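Enamelware

Enamelware is metal kitchenware, usually steel or iron, covered with a thin layer of glass that has been melted onto the surface. It covers bowls, mugs, plates, jugs, pie dishes and roasting tins, and it is one of those lovely everyday things that has hardly changed in a century. A good piece is light, cheerful and very easy to clean, and it can go from the oven to the table without any fuss.

How it is made

The metal is pressed into shape first, then washed in several baths to remove grease. Glass is ground to a fine powder called frit and mixed with water, clay and colouring to make a runny paste known as slip. The piece is dipped or sprayed, left to dry and fired in a very hot kiln, where the powder melts and grips the metal. Most pieces have a ground coat, which does the gripping, and then a cover coat, which gives the colour. Better ware may have 3 coats in all, each fired separately. The rim is often finished in a different colour, and on older pieces it was brushed on by hand, so the line wobbles in a very pleasing way!

Colours

White with a blue rim is the classic pairing in Britain, but the range is huge. Reds and oranges were long the hardest to get right, as the colour could dull or turn brown if the kiln ran too hot. Blues and greens are far more forgiving. Speckled and marbled finishes, made by splashing or swirling one wet slip over another, are a joy to collect (no two pieces match, even from the same batch).

The Domley works

The town of Domley had an enamelling works beside the canal at Rerville, and its goods were sold under the name Rarkosier. The firm's trade list ran to 2,751 separate items at its height, from egg cups to baby baths, with a whole page given over to lids. Its fruit bowls came in 20 colours and are still the pieces collectors ask for first. Early ones have a small crown stamped on the base, later ones only a number. The Park Museum in Domley keeps a fine set and puts the brightest of them on show every April.

Care and use

Warm soapy water and a soft cloth will deal with nearly everything. For burnt-on food, fill the dish with hot water and a spoonful of bicarbonate of soda and leave it for 30 minutes before wiping. Wire wool scratches the shine. Very sudden changes of heat can crack the glass, so a hot pan should cool a little before it goes in the sink. Enamelware can't be used in a microwave.

Chips are the usual damage. A chip on the outside is mostly a matter of looks, though the bare metal will rust if it is left damp. A dish chipped on the inside should be kept away from food, and makes a splendid planter for herbs, especially with a few holes drilled in the base.

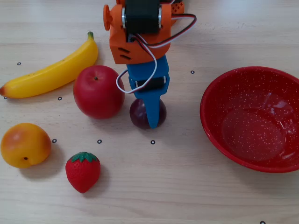 Old enamel sold for planting is often cheaper than sound pieces, and colanders are a particular bargain, with the drainage holes already in place. Mint and chives both do very well in them.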